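Clamance Household Furniture Repair Survey
Data card, release 2
Date of release: Monday, November 11, 2019

Summary

The Clamance survey records how households maintain, repair and dispose of wooden furniture. It contains 383 completed responses and 2,000 coded comments drawn from the free-text fields. The survey was designed by Pisinside and fielded in the Benavides and Oler districts. Enquiries should be directed to Ayman Khasawneh, data custodian.

Contents

responses.csv holds one row per household. comments.csv holds one row per coded comment, linked by household_id. codebook.txt defines every variable and lists the permitted values. The files are encoded in UTF-8 and use a comma as the delimiter. Missing values are left blank; a zero is always a true zero.

Collection

Households were approached by letter and could reply on paper or online. Respondents were 18 years of age or older and answered on behalf of the whole household. Paper forms were keyed twice and discrepancies were resolved against the original. Replies received after the closing date were not entered.

Surface wear is recorded in the field wear_type, which accepts the values mark, scratch, stain, ring, fading and other. Where a respondent reported more than one type, the most recent was coded and the remainder were moved to the comments file. A narrow grey mark on a pale tabletop, for instance, is coded as mark unless the respondent named a cause. 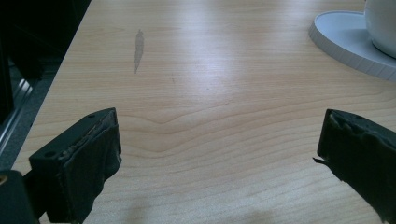
Known limitations

Renters are under-represented, particularly in Oler. The question on disposal did not distinguish kerbside collection from donation in release 1, and 70 records from that release retain the combined category. Repair costs are self-reported and should not be treated as market prices.

Privacy

Names, street addresses and telephone numbers have been removed. Postal codes are truncated. Users must not attempt to re-identify any household or publish a table with cells drawn from fewer than five households.

Licence and citation

The data may be used for non-commercial research and teaching. Publications should cite the Clamance Household Furniture Repair Survey, release 2, and state which files were used. Corrections will be listed in changes.txt.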